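How to Find Out Whether a Robot Can Do Your Chore Yet

February 2024

Every December somebody at the Grukthorpe shop forwards me a video of a robot folding a towel, and every December I am asked whether we can now stop tidying the workbench ourselves. I have a standard answer, which is to try it in simulation first. Simulated parts are free, and when you drop one there is no crawling under the bench.

What follows is the method I use. It works for a kitchen table too.

Step 1. Pick one chore and write it as one sentence.

"Clean up the shop" is a wish. "Pick up the part and put it down where I said" is a chore. If your sentence has the word "and" in it more than once, you have a second chore, and the robot will be bad at both.

Step 2. Build the bench you have.

Put in the table, the floor, the tool cabinet, the wall. Leave the lighting hard. People like to set up soft, even light at this stage, and then they wonder why the real arm gets confused by its own shadow at four in the afternoon.

Step 3. Look at the job from the gripper's end.

A person standing back sees a bench. The gripper's view is mostly fingers, whatever is between them, and a great deal of shadow. Spend some time in that view before you decide the task is easy. 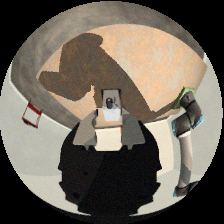 Sibusiso Jacobs thinks I am being too kind to the machines here, and that if a ten-year-old can clear a table while watching television, then an arm that needs its own lighting plan hasn't earned a place in the shop. I would only add that the ten-year-old has to be asked more often.

Step 4. Decide what counts as done.

Do this before the first run. Afterward you will be tempted to call "near the spot" a success. We use three marks: picked up, put down, put down where asked. The third column is always the sad one.

Step 5. Run it 1,000 times.

Change the part's position and angle on each run. Our first batch on the Iver setup looked wonderful for 9 tries, and I told people so, which I regret. Flat parts were the trouble. A flat thing on a table gives fingers very little to hold, and a person solves this with a fingernail. Budget for the fingernail.
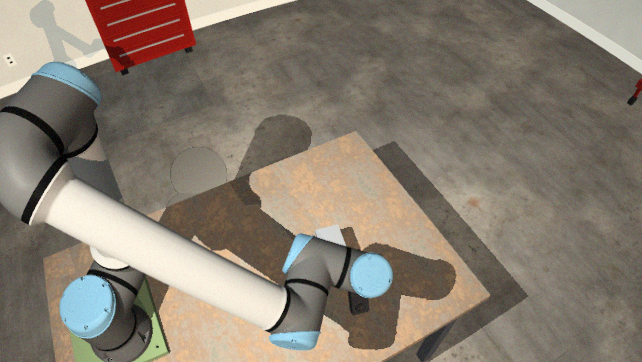
Simulated bench, arm reaching low over the table, with a small flat object nearby.

Step 6. Add the human minutes.

Write down all the time people spend setting up, resetting and muttering. Hendrik Matlala kept this log for us and found that the robot saved five minutes a day, once you left out Hendrik.

Step 7. Give your answer.

For one part, in one place, all day long: yes, go ahead. For a bench with whatever people left on it: not yet. Towels I leave to the videos. Save your run settings before closing the program, as it will not ask.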